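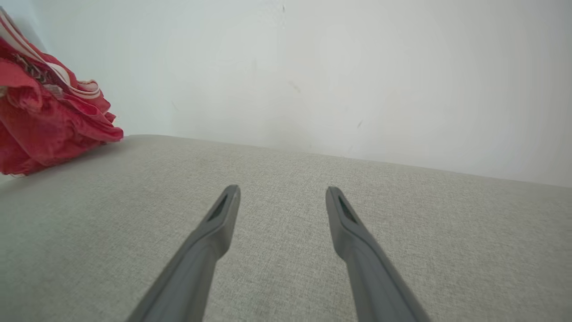
Session 4: Reading a Fabric With Your Hands

Welcome back, everyone, and thank you for bringing in so many scraps last time (the blue tweed has already found its way into my own workbasket, I'm afraid). Today we move on to upholstery cloth, and I'd like you to slow down and take your time over it.

Weight first. Lay a piece over your fist and watch how it falls. A heavy cloth stands away from the knuckles, while a lighter one settles into every dip — you'll soon get a feel for it, I promise.

Next, the weave. Find the warp, which runs parallel to the selvedge, and give it a gentle tug. Then tug across it, and then on the bias, where there is nearly always more give. On a seat, we generally want the warp running from back to front.

Pale greys deserve a word of their own. They're lovely in a small room, but two rolls from different dye lots can look like cousins once they're side by side, so do buy all your cloth at once.

For next time: please read chapter 3 of the Dumitrescu notes, and rub your sample 100 times with a dry white cotton rag. Write down what you find, even if it's nothing much. We start at 15 minutes past the hour, and the kettle will be on before that.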